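Print this page
E-mail this page to a colleague

Redetti Hand-Held Gripper, washroom cleaning package
Seen at the Murkico open day, August

Murkico sells the Redetti gripper as a teaching tool for cleaning robots. You hold it, you do the job, and the recordings are meant to train an arm that will later do the job without you. The package has been on our equipment pages since spring with the maker's own text, and we got enough questions about it that we went to the open day to look for ourselves.

The morning opened with 20 minutes of slides. We were told a washroom robot built on this system would pay for itself in seven months. Murkico did not show the math, and when a visitor asked what wage and how many washrooms the figure assumed, the answer was that it depends on the site. We have left the figure out of the specifications below for that reason.

The demonstration after the slides was more useful. The job was wiping toilets with a cloth, and the people doing it worked at the pace of people learning a new tool. 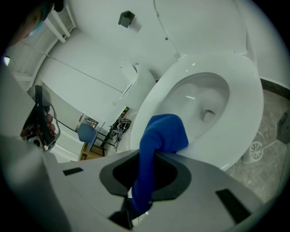
Blue cloth in the gripper at the front rim of the toilet seat, lid up.

A cloth is a hard thing to hold with a gripper, so give Redetti some credit for picking it. It folds, it drags, and it hides whatever is under it. What we wanted to know was how the tool copes behind the hinges and low on the outside of the bowl, where a cleaner's wrist does most of the work. We asked for that twice and got a slide about it.

We also asked about hygiene. The printed sheet says the fingers can be wiped down with ordinary disinfectant. It says nothing about the housing or the slots, and a buyer who plans to use this in working washrooms should get that in writing.

What comes in the package
One hand-held gripper with spare fingers
Carrying case and charger
Clitex recording software, license for 24 months
Setup guide, 157 pages

The robot arm is sold separately through Savolainen, and it was not part of the demonstration. Murkico says a full run with the arm is planned for the next open day.

Our view: fine for a lab or a training school that already owns an arm. A cleaning contractor should wait until the arm has done a whole washroom in front of customers, corners included.

Price on request. Lead time is over 7 weeks.

Print this page
E-mail this page to a colleague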